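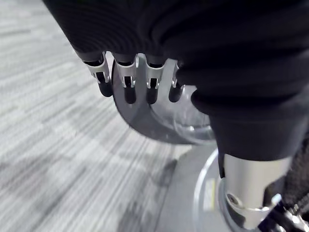

Four-finger hand under its fabric cover, fingers hanging down.

About Us

Clolletti writes working rules for robots that do household jobs, and checks whether teams follow them. We have a staff of eight and one test floor in Prustcombe, where we try every rule ourselves before it goes into print. Our customers are labs, small manufacturers and training schools that run robots near people and ordinary appliances.

We started with a single client and a two-page checklist for laundry work. The checklist grew into what we now call the Gustum rulebook. The current edition has 158 rules in seven sections: work area, power and stopping, hands and grippers, covers and cables, appliances, people nearby, and records. It is written in everyday words so that a new operator can read a section and start using it the same day.

How we work

Each rule has to name something a person can check. "Keep the area safe" was in our first draft and did not last. The rule that replaced it says the floor within reach of the arms must be clear of loose items before the motors are turned on, and that one named operator signs for it.

Covers get a section of their own. Fabric is useful for keeping lint and dust out of joints, but it can bunch up, and a fold near a finger joint can get pinched. We ask operators to look at the cover before each session, with the fingers open and again with the fingers closed. Zippers should be fully closed and the pull tucked away from anything that moves.

For appliances, we wrote the rules around the order of the job. With a front-loading washer, the door is opened all the way before an arm comes near the drum. The basket goes to one side, where neither arm has to cross the open door to reach it.
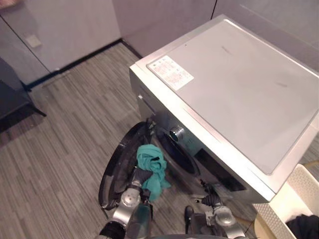

One item is handled at a time. If the other gripper is not needed, it stays empty and stays out of the drum opening. Warning labels on the machine are left in place and kept readable, and the operator reads them before the first session with that model. Small things like socks and washcloths have a separate rule, as they are easy to lose behind a door seal.

What we offer

Site reviews take one visit and end with a written report. Operator training runs for groups of up to six. We also run Rusu, our log template for stops, drops and near misses. A stop is logged even when the cause seems obvious – most changes to the rulebook began as a short entry in somebody's log.

We do not sell robots and we do not take payment from companies that do. A site that misses a rule gets a note saying which one and what to fix, and we come back to look again at no extra charge.

The appliances section was last revised in March 2026. Printed copies of the rulebook are available from our Prustcombe office, and visits to the test floor can be booked by phone or through the contact page.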